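April 2022
Posted by the diarist at Hirwood

Print this entry | E-mail this entry

The rules came back today, all stapled and smelling of the office copier, and I have been sitting with them and a pot of tea for most of the evening. I had promised myself I would write something in here before bed, so this is it, and I'm afraid it will be mostly about folding.

I should say for my own benefit, when I read this back in a year or so, where we've got to. The Edonen handbook is what we all work from when we go out recording household jobs with the hand-held grippers. It was written by people who had done plenty of work with boxes and bottles on a bench, and very good it is on boxes and bottles. On cloth it has half a page. So since the winter a handful of us have been putting together a chapter on clothes and bedding, and after two drafts that came back covered in green pen, the third has been agreed. Agreed! I read the covering note three times on the stairs.

The rule I fought hardest for is the one about leaving the home as it is. In the first draft somebody had put in that the bed must be stripped to a plain sheet, the curtains drawn and everything else cleared from the room before a sleeve was touched. I can see the thinking, and it does make for tidy recordings. But I've never in my life folded a jumper in a room like that, and I don't suppose the people who might one day have a machine to help them will either. They'll have a favourite blanket on the bed and the ironing piled up beside it and the sun coming in wherever it likes. So the chapter now says that we ask before we start, we move only what the householder would rather not have recorded (letters, medicines, photographs of the children), and everything else stays put. Anything we do move goes back where we found it, and a note is made of it on the sheet.

The second one is about pace. I was brought up to fold quickly, my mother could do a whole line of washing while the potatoes boiled, and my hands still want to go at her speed. With the grippers you mustn't. The wording we settled on is that the jaws should be open before they reach the cloth, that they should close on it fully before anything is lifted, and that there should be a short pause after letting go -- long enough to say the word "rest" under your breath. I do say it. I've caught myself saying it over the tea towels at home.

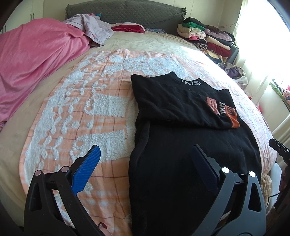 Then there is the business of mistakes, which took up nearly the whole of one meeting in Mekville. The old habit was to stop and begin again whenever a sleeve slipped or a corner came away, and throw out whatever had gone before. I've always thought that a pity. A slipped sleeve that gets picked up and laid straight is a useful thing to have, and I'd go so far as to say it is more useful than a perfect fold, though I was outvoted on putting it so strongly. What the chapter says is that a slip may be put right with the grippers and kept, so long as it's marked as a slip. What you may never do is reach in with your bare fingers and tweak the cloth and then pretend you hadn't. If that happens you say so on the sheet, and no one is to be told off for it.

There was a long wrangle about hoods and high collars too. Sobczak, which is what we call the sorting program (it came with the name and we've all grown fond of it), wants every garment put under one of 40 headings, and a good many things people wear don't sit comfortably under any of them. Is a long sweatshirt a top or a dress? I asked that quite seriously and got three different answers. We've agreed to write down plain words for what the thing looks like and leave the heading blank if we aren't sure. A blank can be filled in later by somebody with more patience. A wrong heading just sits there.

I looked up the tally before I came home and we have 1592 cloth recordings passed and put away, against the 4000 we said we'd try for. That sounds a long way off, and I did have a bit of a sinking feeling on the bus, but the early ones were slow because we were arguing over the rules as we went. We're meant to have the rest by June. I think we might manage almost all of it if the Hirwood households are as kind as they have been, and they really have been kind -- the tea alone!

Things I still want to raise, while I remember. The cleaning of the pads needs a proper line of its own. At present it says "as needed", and to my mind that means never. I'd like it done between one home and the next, with a dry cloth, and initialled. I'd also like something about knees and backs, as leaning over a low bed with a gripper in each hand is harder work than it sounds, and mine has been grumbling since Tuesday. Twenty minutes and then a sit down would be about right, I think.

And I must take back the spare charger, which has been in my coat pocket all week. I've put it by the front door on top of my shoes.

Print this entry | E-mail this entry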